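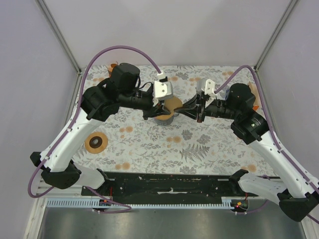 Bramelia Allotment Association
Minutes of the general meeting held on June 2, 2018 in the Pranum Room

In the chair: Arne Lindemann
Present: as per the signing-in sheet. Apologies had been received from the holders of the two plots by the railway gate.

1. Minutes of the last meeting
These were agreed with one correction. Under item 4, "the lower tap" should read "the upper tap". The lower tap has been working all along. The chair signed the corrected copy.

2. Matters arising
The hedge along Olaniyan Lane has been cut back to the post line. The cuttings are still on the verge and the council will not collect them. Members with a trailer were asked to speak to the chair after the meeting.

The skip hired for spring clearance was full by the first morning, mostly with carpet. Members are reminded that carpet may no longer be used as ground cover on any plot – it breaks down into strands and has to be dug out by whoever comes next.

The noticeboard has a new lock. The old keys do not fit it.

3. Water
This took up most of the meeting. The bill for the half year came to £827, which is well above the same period last year. The chair had gone through the meter readings and thought a good part of the rise was down to a leak between the meter and the first tap. The ground there stays soft even after a dry spell. A plumber has looked at it and is willing to replace that length of pipe, but cannot start until July.

There was a long discussion about hosepipes. Some members felt that sprinklers left running should be banned outright. Others pointed out that people who work full time can only water in the evening and need to do several beds at once. It was also said that the plots at the top of the slope get hardly any pressure when two or more hoses are running lower down.

It was proposed that hoses be held in the hand while in use, that no hose be left running unattended, and that each plot be limited to 30 minutes at the tap when others are waiting. Carried, with 2 against.

A further proposal to fit a timer to each tap was withdrawn.

Water butts: the site rules allow up to two per plot. They must have a lid. Several do not, and letters will go out.

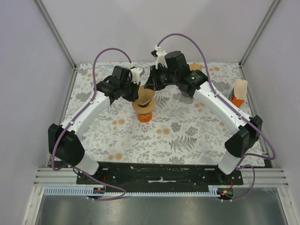 Will the new hose rule apply to the polytunnel plots as well? The same rule covers every plot on the site, including the polytunnels, though drip lines fed from a water butt are not affected.

4. Paths
The main path is in fair order. The side path behind the sheds has sunk near the compost bays and barrows tip there. A load of hardcore has been offered by Gritadia, who are taking up a yard close by. It would be free if we collect it. Agreed to accept one load, provided it is clean brick and stone with no plaster in it.

Plot holders are responsible for keeping the grass down on the path to the left of their own plot, looking from the gate. This is in the agreement but is often missed by new members. It will be put on the noticeboard.

5. Vacant plots and waiting list
There are 6 plots vacant or about to become so. Four have been offered. The remaining two are badly overgrown with bramble, and it was agreed to let them as half plots at half rent for the first year. The waiting list is about a year long at present.

One plot has not been worked since last summer. A second letter has been sent. If there is no reply the plot will be treated as given up.

6. Seed and manure order
The order form is with the chair. Onion sets and garlic need to be on it by the next meeting. Manure will be tipped at the lower gate as before – please take only what has been paid for, and leave the gateway clear for the milk lorry.

7. Any other business
Bonfires: a neighbour has complained about smoke on washing. The rule is no fires before dusk from spring to autumn.

Blackfly is bad on the broad beans this year. Pinching out the tops was recommended.

A grey-handled fork was left by the upper tap and is now in the store.

8. Next meeting
To be held in July in the same room, date to go on the noticeboard. The plumber's written quote will be brought to it.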